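用了大半年的 Resimus 石英石台面清洁膏，说说真实感受

先交代一下背景，我家厨房是前年翻新的，台面选了白底带灰点的石英石。当时在建材市场转了两个周末，老板拍着胸脯跟我说这个好打理，酱油泼上去抹布一擦就没了。我信了，结果住进来第一个冬天就被打脸：灶台右手边那一块，因为我习惯把锅盖随手往那儿一放，慢慢起了一圈黄印子，怎么擦都还在。不是那种很扎眼的黄，白天看不太出来，晚上开了吊柜下面的灯，斜着一瞄，一清二楚，特别闹心！

厨房用品我属于爱折腾的那种，小苏打、白醋、牙膏、网上说的各种土办法都试过。小苏打还行，就是费胳膊；白醋后来看到有人说石英石里有树脂，老用酸的东西不太好，我就不敢再碰了。然后去年12月逛论坛，看到有人推荐 Resimus 这个清洁膏，一罐900克，当时觉得好大一罐，什么时候才用得完啊（现在还剩个底儿，后面会说）。

包装很朴素，白色的圆罐子，拧开里面还有一层塑料内盖。内盖很紧，第一次我用指甲抠，没抠开，最后拿勺子柄撬的。膏体是淡淡的米色，比牙膏稀一点，比酸奶稠一点，味道是那种老式肥皂的味儿，我挺喜欢，我妈来住的时候嫌有点冲，各有各的鼻子吧。顺便一提，我闲得无聊把没开封的罐子放厨房秤上称过，连罐带膏913克，我本来还以为罐子会更重一些，反正我那台秤也不见得多准，大家看看就好。

用法上说明书写得很简单，湿海绵蘸一点，打圈擦，等一会儿再用清水抹净。我的经验是海绵一定要拧干！第一次我海绵水太多，膏一下就化开了，满台面都是白汤，顺着边沿往柜门上滴，擦台面五分钟，擦柜门又是五分钟。后来学乖了，海绵拧到不滴水，蘸黄豆大小的一坨，一次只管巴掌大的一块，擦完再挪下一块。

那圈黄印子，第一遍下去淡了一半吧，我当时就在厨房里叫了一声。隔了两天又擦一遍，剩下一点点影子，要趴着看才找得到。茶渍、咖啡渍这些就更不用说了，基本是一遍过。咖喱的黄比较顽固，当天擦没问题，放过一夜的就得多来两回。还有水龙头后面那条缝边上的水垢，这个膏基本没用，水垢还是得用专门的东西，别指望它什么都能干。
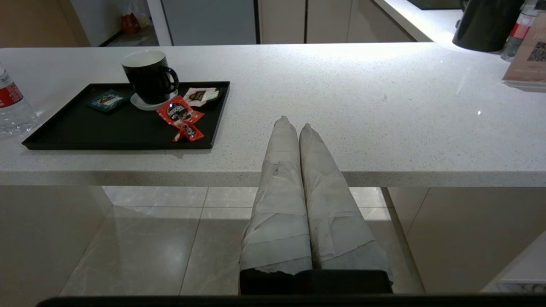 白底灰点的石英石台面，迎着光的地方能看到一道亮亮的反光

光泽这件事我想多说几句，评论区里吵得最凶的也是这个。有人说用完台面变雾了，有人说越擦越亮。我自己的情况是，抹干净了就亮，没抹干净就雾。膏里有很细的粉，水抹一遍看着干净了，等干了之后会浮一层白，手一摸涩涩的。得抹两遍，最后再拿干的超细纤维布收一下，那个光就出来了，跟刚装好的时候差不多。我有一次赶着出门只抹了一遍，回来一看，台面灰蒙蒙的，还以为给擦坏了，吓得赶紧重新弄了一通，好在没事。

深色台面我没试过，不敢乱讲。我一个邻居家是纯黑的，借去用了一回，还回来的时候说浮粉特别明显，收尾要收好几遍，她后来就不用了。所以家里是黑台面、深灰台面的朋友，最好先在角落里试一小块再说。亚光的也是，毕竟里面有磨料，万一磨亮一块更难看。

跟别家的对比一下。我之前用过 Ploltgate 的喷雾，喷雾的好处是快，做完饭喷两下一抹就走，日常的油点子完全够用，味道也淡。缺点是碰到陈年的印子就没辙了，喷半瓶也白搭。还买过 Gorberg 的清洁粉，去污倒是真猛，可颗粒比较粗，擦的时候沙沙响，听得我心里发毛，用了一回就拿去刷不锈钢水槽了，刷水槽倒是一把好手。现在我的搭配是平时用 Ploltgate，隔两个礼拜用 Resimus 把灶台边上那块好好收拾一遍，挺顺手的。

再说说缺点，免得大家觉得我是来打广告的（自己掏钱买的，没人给我寄东西）。

一个是罐子的设计。膏放久了表面会结一层硬皮，特别是夏天，盖子没拧紧的话三四天就干了。我滴几滴水进去搅一搅还能用，可是手感就没有新开的时候那么细了。要是能做成软管多好，挤多少用多少，剩下的也不会干，真希望厂家考虑一下。

还有就是伤手。我皮肤偏干，有一阵子偷懒没戴手套，连着用了几次，指尖就开始起皮，涂护手霜养了好些天才缓过来。说明书上倒是写了建议戴手套，字小得要命，印在罐子底下，谁会翻过来看呢。

价格嘛，单看一罐不便宜，摊到这大半年里我觉得可以接受。我一开始用得太狠，每次都挖一大勺，前两个月就下去了小半罐，后来知道黄豆大小就够，消耗一下子慢了很多。搞活动的时候两罐一起买会划算些，不过考虑到它会干，家里台面不大的话还是一罐一罐买吧。

对了，有人私信问能不能擦瓷砖缝。我试过灶台后面那一片，油泥能擦掉，可粉会卡在缝里，得拿旧牙刷蘸水刷出来，麻烦得很，我擦了两排就放弃了。砖缝我现在用的是 Nechyporuk 的那个小刷头，配普通洗洁精就行，那个有空再单独写一篇。

打分的话，满分5分我给4分，扣的那一分给那个罐子。快用完了，下一罐已经放进购物车里等打折，有同款台面、同款黄印子的朋友可以试试，记得海绵拧干，记得戴手套，最后一定要用干布收！

发表于2022年9月23日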